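Well, I've been watching this one since May, and we finally have some news. Verkutley, the company behind the Feltumton riverside casino, has agreed to sell its hotel and gaming floor to Hämmerli. The two sides announced it this morning in a very short statement – no price, which drives me a little crazy.

What we do get is the size of the place. There are 1,124 slot machines and 40 table games in the sale, plus a hotel that I still think has the best breakfast buffet on the river (go early, the waffles go fast). Hämmerli already runs a smaller casino in Uven, so it knows the regional rules pretty well.

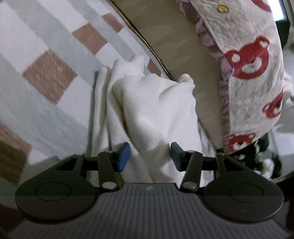
Posted September 30, 2024 | By the Gaming Desk

I called the casino's front office to ask about jobs and got a polite "nothing to share yet." The statement says all current staff contracts carry over for 12 months. After that, who knows? I'd feel better with something firmer in writing.

If you have a players club card, hang on to it. Points stay good through the changeover, and I plan to spend mine – all 2,886 of them – on dinner before anyone rewrites the menu. State regulators still have to sign off on the license transfer, and no hearing date has been set.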